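Open Day Working Group, Retanum site
Minutes of the second meeting, May

Present: Hanneke Visser (chair), Recep Kılıçarslan, Koen Postma, Ans Koster (minutes)
Apologies: Consolacion Javier, who sent a list

1. Previous minutes
Approved. Koen asked that "Koen will sort out the coffee" be changed to "Koen will ask about the coffee." Changed.

2. Robot demonstration
Recep reported that the Celeo arm will run 3 times during the afternoon, each run lasting 20 minutes including questions. Hanneke asked what happens if there are no questions. Recep said there is always a question, and it is always whether the robot can make a sandwich.

The demonstration area will be marked out on the floor in blue tape. Ans asked whether visitors will know which side to stand on. Recep felt this was obvious. A short discussion showed that it was not.

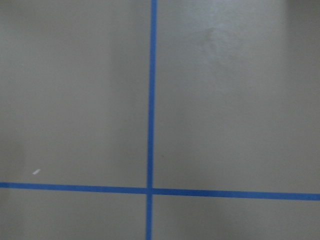

Agreed that Koen will stand at the line and point. Signs from Hermans were considered and put off until someone reads the quote.

3. Visitors
So far 58 people have signed up. Nunora would like to bring around 20 more and has asked about lunch. Hanneke will reply warmly and leave out lunch.

4. Consolacion's list
Items one to four were covered above. Item five ("parking???") was carried over.

5. Any other business
Koen has asked about the coffee. No answer yet.

Meeting closed at 4:10 p.m.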